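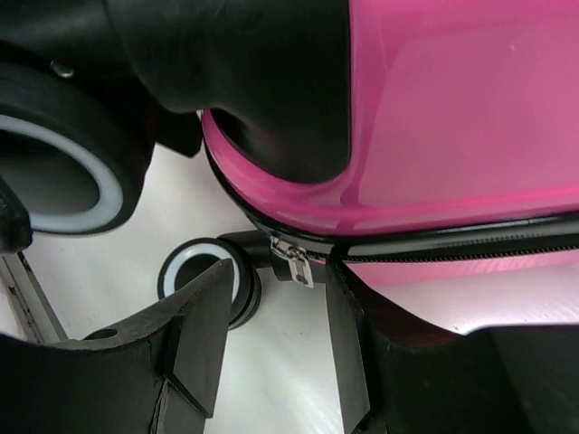

# Studovis packing lists – README

Plain text lists of what people took on trips. One file per trip. Started as a shared note between me and Trinidad Iturra, got too long, so now its here.

Last cleanup: Saturday, July 10, 2021

## What's in it

- 1612 lines, one item per line
- 16 contributors
- trips from one night up to 5 weeks
- hard-shell suitcases, duffels, backpacks, all mixed together

## Columns

- trip: short code, made up by whoever sent it
- item: as written. "sox" stays "sox"
- qty: number, blank if they didn't say
- used: y / n / blank. Filled in after getting home
- bag: checked, carry-on, pocket

Separator is a semicolon. Commas turn up inside items all the time, don't change it.

## Known problems

- Weights only for the Bindberg trips. Kitchen scale, one shoe at a time. Don't trust the totals.
- Four trips have no return list, so "used" is empty all the way down
- "charger" can mean anything. Phone, laptop, toothbrush
- Kids' stuff is under the parent's trip. Should be seperate, isn't yet
- Winter is thin. Mostly one November trip to Semo, and that was a wedding – so lots of dress shoes

## How to add yours

1. Write the list before you leave. From memory afterward is no good, people forget the things they never touched.
2. Fill in "used" within a few days of getting back.
3. Take out names, addresses, medication.
4. Send to Tadeo Acuña, he merges.

## Use

Anything you like. Credit is nice. Please don't work out averages for "the typical traveler" from this, it's mostly our freinds.

## To do

- split toiletries from medicine cabinet stuff
- merge the two Durán files, same trip twice
- decide on umbrellas (clothing?? gear??)

Comments (4)

marit_k
Umbrellas are gear. Also my list has "book" with qty 5 and used n. Please leave it, I need the reminder.

Tadeo
leaving it

pg77
File opens as one big column in my spreadsheet?

Tadeo
pick semicolon when it asks on import, should be fine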